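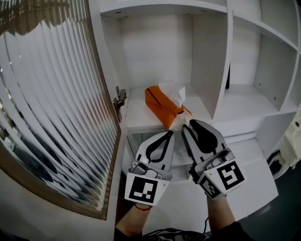 Notebook > Chores bench > Tidying tasks

15 July 2023

Shelf tidying again. Writing this up before I forget which parts annoyed me.

For anyone joining partway: the question Skokley wants answered by the end of July is whether a two-armed machine can keep a cabinet in order if it learns only from people doing the job with the hand-held grippers. My position going in was no, and today moved it maybe an inch. The demos look great. The demos always look great, there's a person on the other end of them.

Session plan was the tissue box. Pick it up off the shelf with both grippers, turn it, set it back down square. I chose it over the mugs on purpose. A mug is stiff and tells you where it is. A tissue box is light, it dents, and it has a tissue hanging out of it that any finger can snag. I think this is closer to what a real house asks for than anything in the Hekuto test set, where every object is a block or wants to be one.

Notes from holding the grippers myself:

- Squeeze is the whole problem. Too little and the box swings down between the pads. Too much and the sides cave and then the next person's grasp is different from mine. I swapped boxes twice, and the old ones are in the bin under the bench if anybody wants to see what I mean.
- Leave the glass door wide open before starting. I tried it half open and hit it with my left elbow on the third go. A trained arm would copy the elbow.
- The ribbed glass worries me more than the elbow does. Anything moving near it turns into wavy stripes. Drader says their depth estimate copes with patterned glass. I would like to see that on our door and not on theirs.
- Loose plastic wrap counts as part of the task. Please don't clear it off to get a cleaner take. Houses have wrap in them.
- Keep the markers facing out. If you roll your wrists in to get a better angle on the box you lose tracking, and you won't find out until playback.

Got 18 takes I would keep. The request is for 500 of this one task, and at today's rate that is a lot of afternoons spent putting a tissue box straight. My forearms were done well before I was.

Went back through the numbers over lunch. We have 1158 usable takes across all the cabinet work, and the replay on the Shimada arms is still failing in the boring places. It reaches well. It closes at about the right moment. Then it lifts without noticing whether it has the thing. Last week it carried nothing from one shelf to the other, very carefully, and let go of it. The log called that a success, so the success check needs rewriting before anyone quotes a rate from it. I'd like the old rate taken off the wall as well.

The argument I keep hearing is that more takes will fix this, and the figure going round is 3000. Could be. I haven't seen a reason for that figure other than it being bigger than ours. My guess is that the takes are missing something, and what they're missing is touch. When I pick up the box I feel it start to give and I ease off. None of that gets recorded. The cameras see my fingers stop and that's all the machine gets to learn from.

In fairness, two things did go better than I expected. The long pads hold cardboard well, with less slip than the old pair. And reaching into the compartment around the divider was easier than it looked on the drawing, so I withdraw my complaint about shelf depth. The complaint about the sloping shelf on the right stands. I can't get both grippers in there without knocking knuckles and I don't want it in the task list yet.

To do:

1. Rewrite the success check. Object must be off the shelf AND in the pads at the same time, held for two seconds.
2. Record a set with the box nearly empty. It weighs next to nothing and I expect it to tip.
3. Ask Drader about the door, with a clip of our glass attached.
4. Find the cable clip for the lead between the grippers. I stepped over it all morning.
5. Time a person doing this bare-handed. We still have no baseline, and I suspect that it's embarrassing.

For the record, my answer to the Skokley question as of today: it can probably learn to straighten this box, on this shelf, with the door open. I wouldn't call that tidying.

Mugs next session if the new pads turn up. If not, the tissue box again.

This site uses cookies to keep you signed in and remember your display settings. Accept all | Manage preferences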